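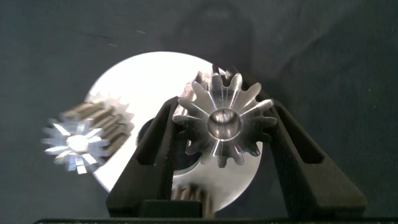 Revised handling rules for small gears

Revision 2 of the Romgate gripper handling procedure takes effect in March and applies to all cells that pick loose metal gears. It replaces the general parts handling sheet, which did not separate gears from plain turned parts. The main changes are listed below for cell leads and maintenance staff.

Grip location. Spur gears are to be gripped on the outside, across the teeth, with the fingertips on opposite sides of the part. The bore must stay clear of the fingers so that it can be checked by the wrist camera before placement. Gripping by the bore is allowed only where the cell file says so.

Finger material. Bare steel fingertips are no longer accepted for finished gears. Existing tips may be used until the next scheduled change, provided the contact faces are free of burrs.

Force setting. The closing force is set per part number and stored in the cell file. Operators may lower it during a run. Raising it requires sign-off from the cell lead and a fresh tooth inspection on the first part picked afterward.

Part presentation. Gears may be presented on dark, non-reflective cloth or matting. Overlapping parts are permitted, but the robot must take the uppermost part first and must not drag it across a gear face. If the vision system cannot separate two sets of teeth, the cell stops and calls for an operator. Repeated attempts at the same part are limited to 2.

Lighting. Glare on flat gear faces remains the most common cause of rejected images. The Loureiro cell logged 131 lighting rejects over its last 3,000 picks, most of them on large flat gears. Lamps should be angled so the teeth of the target part are sharp in the camera view. Glare on neighboring parts is acceptable.

Inspection interval. Fingertips are checked every 1,000 picks and at each shift change, whichever comes first. Record wear in the Grarker log under the cell number. The old paper cards should be returned to the Bollard store.

Questions on the procedure, and requests for exceptions, go to Morfudd Gough. Exceptions granted under the previous sheet do not carry over and must be requested again.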